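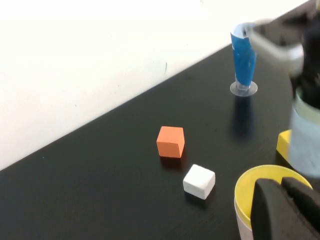
8 min read

The Cup Did Nothing Wrong
By Tamsin Quinlan

The incident report from Trirkerstead is two pages long and uses the word "unexpected" 15 times. I have read it more often than I have read my lease. What happened is that an arm was told to pick up a paper cup, closed its fingers on the rim, decided it had missed, and closed them harder. It kept on deciding this for 30 seconds. Then it swung left at full speed with what remained of the cup and clipped a technician named Donnelly on the wrist.

Donnelly is fine. He had a bruise and a Saturday off. The cup was put in a bag with a label on it, like something from a murder trial.

The report files all this under "object variability." I'd like to complain about that phrase. A paper cup is soft. It has been soft for as long as there have been paper cups, and anyone who has carried coffee down a flight of stairs knows how soft. Foam cubes are soft too, and the arm had spent most of December picking those up without hurting anyone. So the machine had met softness. What it hadn't met was a limit on how hard it could squeeze while it made up its mind.

That limit existed. It was a number in a settings file, and at Druvthorpe, where the software was written, the number was sensible. When the arm moved to Trirkerstead somebody raised it so it could pull a stubborn lid off a jar for visitors. The visitors left, pleased. The number stayed where it was. 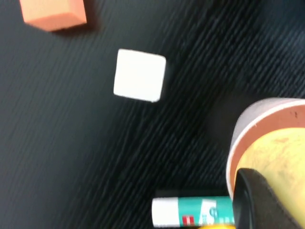

Issue 30

I don't much care who raised it. I've changed settings on my own dishwasher that I couldn't find again under oath. What bothers me is that the fix, according to the report, is more training: 3000 more grasps, a wider choice of cups, and glue sticks for good measure. Fine. Let it learn. But a better guess about where the rim is won't help the next wrist, and the report has one line on force limits, near the bottom, between the parking arrangements and the signatures.

Sturholm, which sells the arm, says in its manual that people should keep clear of it while it moves. People at small benches lean in to straighten things. They'll do it with a sign up, and they'll do it while reading the sign.

I would lock the squeeze limit behind a key and make the arm stop after the second failed try. Both could be done before lunch. The 3000 grasps, I'm told, will take until spring, and in the meantime Donnelly has bought himself a wrist guard. He paid for it himself and is waiting to hear about the receipt.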